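Media Releases | Building & Property

Jovton completes acoustic window trial across 477 units in Misolholm

Secondary glazing program moves to full rollout in February following 10-month monitoring period

Jovton has completed the trial phase of its secondary glazing program at the Misolholm residential precinct and will begin full installation in February. The trial covered 477 units in the precinct's northern blocks, all of which face either the rail corridor or the arterial road. The full program will extend to 2,462 units.

The program retrofits a second, independently framed pane to the room side of existing windows. The original window remains in place and operable. The inner unit, supplied under the Rorka product name, is a laminated pane in a thermally broken aluminium frame, with a compression seal on all four edges and a cavity left between it and the existing glass. No external work is required, and the appearance of the facade does not change.

Monitoring ran for 10 months and recorded sound levels inside and outside a sample of bedrooms and living areas. Units were assessed with windows closed and with the inner pane set to its ventilation position. Performance was strongest in rooms with a single opening. Rooms with windows on two walls returned more variable results, which the project team attributes to flanking paths at the corner junction. A revised corner detail has been adopted for the full rollout.

"The limiting factor in most of these rooms was air leakage at the perimeter of the old frame," said Augustina Aidoo, technical lead for the program at Jovton. "Once the frame is sealed, glass thickness and cavity depth begin to behave the way the calculations say they should. Before that, the thicker glass contributes very little."

Condensation was tracked separately. The first units installed used a fully sealed cavity, and moisture was recorded on the outer pane in a number of kitchens during the colder months. Later installations included a desiccant strip and a small drained opening at the sill. Both measures are now part of the standard specification, and the earlier units will be brought into line at no cost to owners.

Measurement and design work was carried out by Ueda, which surveyed each opening before fabrication. Frames in the older blocks were frequently out of square, in some cases enough to rule out a standard unit. Ueda's survey records the diagonal dimensions, the reveal depth at three heights and the condition of the existing sill. Panes are then cut to order.

"We lost time early on by assuming that units on the same floor would match," said Do-yoon Ha, survey manager at Ueda. "They don't. Every opening is now measured individually, including the ones that look identical on the drawings."

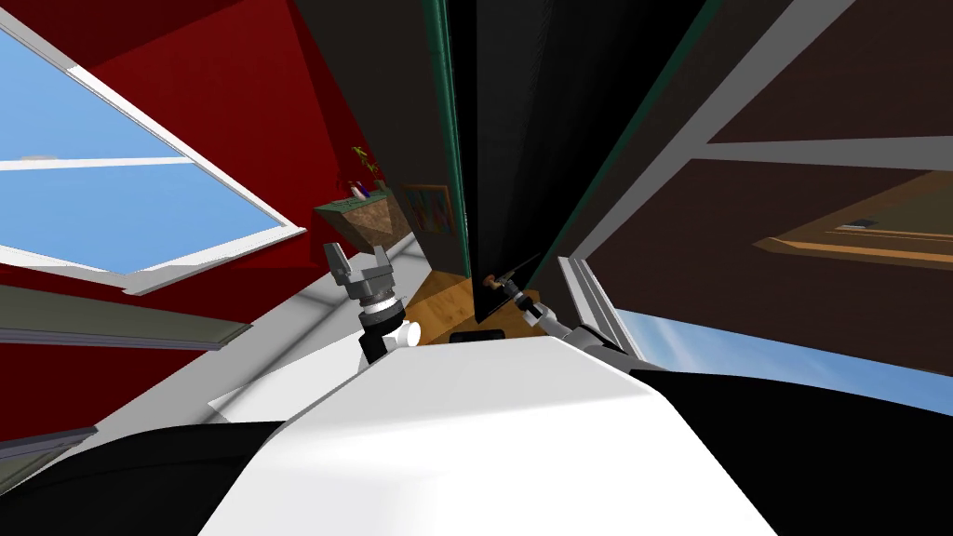
Installation of a typical two-bedroom unit takes less than a working day. Residents are asked to clear furniture from in front of each window and to remove blinds and curtain tracks fixed within the reveal. Where a blind cannot be reinstated in its original position, the installer will refit it to the face of the wall. Access will be offered in morning and afternoon blocks, with the first block starting at 7:30 am.

Strata approval has been obtained for all buildings in the program except one, where a by-law concerning window fixtures is under review. Units in that building will be scheduled at the end of the rollout.

"Owners wanted to see the maintenance obligations set out before they voted," said Beverley Whitcombe, precinct liaison for Misolholm. "Seals are to be inspected every second year – that is now written into the building manual, along with who pays for replacement."

A technical summary of the trial, including the test method and the revised corner and sill details, is available from Jovton on request.

Media enquiries: Clem Partington, Communications, Jovton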